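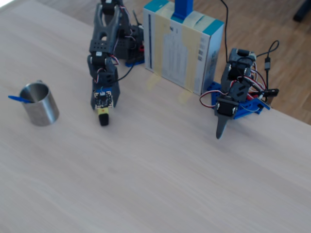

2. Juli 2024. Heute endlich die Auswertung zur Newsletter-Schranke angefangen, die ich seit Januar vor mir herschiebe — die Idee war ja, dass Leute den Litance-Rundbrief weiter umsonst bekommen, für das Archiv aber ein Konto anlegen müssen. Auf dem hellen Holztisch steht der Edelstahlbecher mit dem blauen Plastikding drin, und so ein Becher Kaffee neben den Ausdrucken wäre mir heute früh sehr recht gewesen, denn die Tabellen aus Trokavex sind wirklich kein Vergnügen. Die Exportfunktion wirft Datum und Uhrzeit in eine Spalte, mal mit Punkt, mal mit Schrägstrich, und ich habe den halben Vormittag damit verbracht, das geradezuziehen.

Zum Stand: Angeschrieben hatten wir 2000 Abonnenten. Geöffnet haben 1199, ein Konto angelegt 454. Ich hatte ehrlich gesagt mit weniger gerechnet und mich richtig gefreut! Chinyere Uzor hat mich dann (freundlich wie immer) daran erinnert, dass ein Konto noch keine Leserin ist, und sie hat natürlich recht. Wir müssen nachsehen, wie viele davon nach der Anmeldung überhaupt einen Archivtext aufgerufen haben. Die Zahl steckt irgendwo bei Astumeck, dort liegen die Serverprotokolle, und ich habe noch keinen Zugang. Anfrage ist raus.

Von Hand gelesen habe ich schon mal die Freitextantworten, 19 Stück. Viele schreiben lieb und ausführlich, einer hat uns gleich seine ganze Abogeschichte seit der Lehrzeit erzählt. Mehrfach kam der Wunsch, einzelne Artikel verschenken zu können, das sollten wir uns merken. Geärgert haben sich die Leute vor allem über die Bestätigungsmail, die bei manchen erst am Abend ankam. Ob das an uns liegt oder am Versand über Stasiv, weiß ich noch nicht.

Offen für die nächsten Tage: Testmails an verschiedene Adressen schicken und die Zeiten notieren. Doppelte Konten heraussuchen (ich selbst habe zwei, bitte nicht mitzählen). Den Text auf der Anmeldeseite kürzen — Chinyere hat einen Entwurf, er liegt im gemeinsamen Ordner unter »Schranke neu«.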